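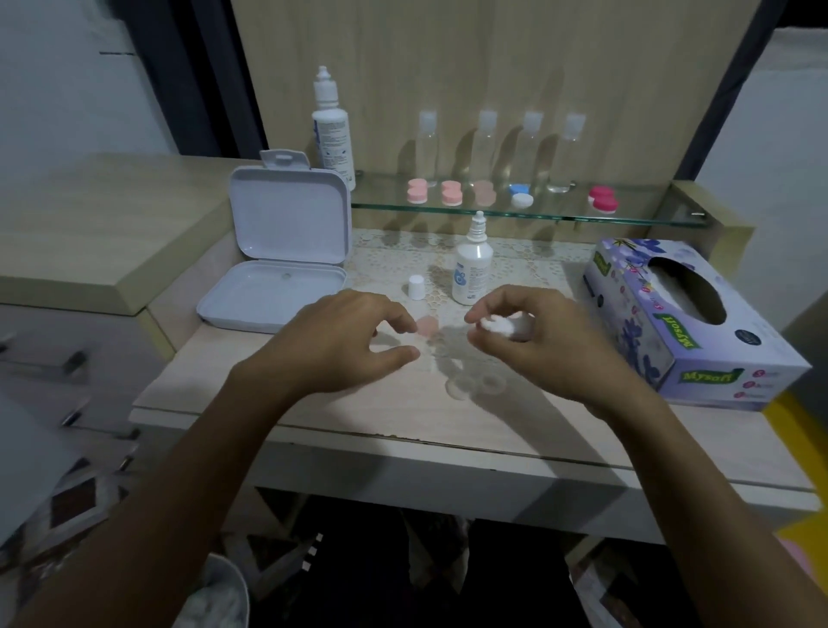 ふたをまわすのがいちばんむずかしい、とアティフ・ブカリさんは言います。重い箱を持ち上げるロボットならもうたくさんあるのに、コンタクトレンズのケースみたいに小さくて丸くて軽いものになると、とたんに指からにげてしまうんだよ、と。

えっ、そんなに小さなものが? と思った人もいるでしょう。では、みなさんの家にある小さなねじ式のふたを、ひとつ思いうかべてみてください。目薬でも、しょうゆのボトルでもかまいません。あけるとき、片方の手はふたをつまみ、もう片方の手は入れものをおさえていますね。おさえる手がなかったら、ふたといっしょに入れものまでくるくるまわってしまいます。つまむ力が弱ければすべるし、強すぎればやわらかい入れものがへこんで、中の水がぴゅっと出てしまうかもしれません。わたしたちの手は、そのちょうどよい力かげんを、考えるより先に見つけているのです(すごいことですよね!)。

ロボットの手の先についている、ものをつかむ部分を「グリッパー」といいます。セストゥラ工房では、このグリッパーを何種類もつけかえて、小さなふたやケースをつかむ練習をさせました。どれがどんな仕事にむいているか、くらべてみるためです。

まずは、二本指のグリッパー。カニのはさみのように、両がわからぎゅっとはさみます。つくりがかんたんで、こわれにくいのがじまんです。平たいケースをつまむのはなかなか上手でした。ただ、丸いふたをはさむと、ふれているところが二か所しかないので、まわしているうちに、つるんとずれてしまうことがあります。指の先にやわらかいゴムをはると、ずいぶんよくなりました。

つぎは、三本指のグリッパー。三つの方向からかこむので、丸いものがまんなかにおさまります。ふたをまわすのは、こちらのほうがずっと得意です。そのかわり指が太くて、せまいところに入っていけません。たなに小さなものがならんでいると、とりたいもののとなりまで、こつん、とたおしてしまうのです。インタン・ウィスアンさんは、たおれたケースをもとにもどすのがすっかり早くなったそうですよ。

三つめは、吸ばん。つるつるした平らなふたには、ぺたっとすいついて、らくらく持ち上げます。でも、レースのしきものは大の苦手。あなから空気がもれてしまって、いくらがんばってもすいつけません。

さて、どのグリッパーも300回ずつためしました。ふたを最後まであけられたら成功、とちゅうで落としたら失敗です。何度もくりかえすのは、一回だけうまくいっても、たまたまかもしれないからです。みなさんも、けん玉で一回だけ成功して、もう一回やったらできなかった、ということがありませんか。
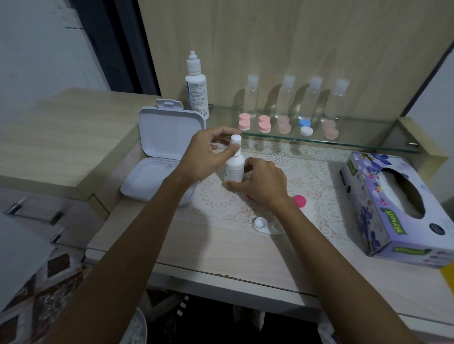
左手はふたの上から、右手はボトルの下のほうを。

手だけではなく、目のこともお話ししておきましょう。ロボットの目はカメラです。頭の高さにカメラをつけると、つくえの上がひろく見わたせて、どこに何があるかがよくわかります。ところが、手をのばすと、かんじんのふたが自分の手のかげにかくれてしまうのです。そこで手首にもカメラをつけてみました。今度は指の先が大きくうつりますが、まわりのようすはあまり見えません。セストゥラ工房では、遠くからさがすときは頭のカメラ、つかむときは手首のカメラ、と使い分けることにしました。

それから、すきとおったものにも気をつけなくてはいけません。ガラスのたなや、とうめいなボトルは、むこうがわがすけて見えるので、カメラには、どこからどこまでがボトルなのかがわかりにくいのです。こういうときは、白いふたを目じるしにしたり、うしろにうつるかげを手がかりにしたりします。オット・ヤウンゼムスさんは、光をななめから当てるやりかたを気に入っていて、木曜日のお昼すぎには、ずっとライトの向きをかえていました。

家でもできるじっけんをひとつ。なべつかみのような厚い手ぶくろをして、ペットボトルのふたをあけてみましょう。中身は水にして、こぼれてもよいところでやってくださいね。つぎに手ぶくろをはずして、親指と人さし指だけでためします。最後は、三本の指で。どれがいちばんまわしやすかったか、どこですべったか、ノートに書いておくと、あとで友だちとくらべられますよ。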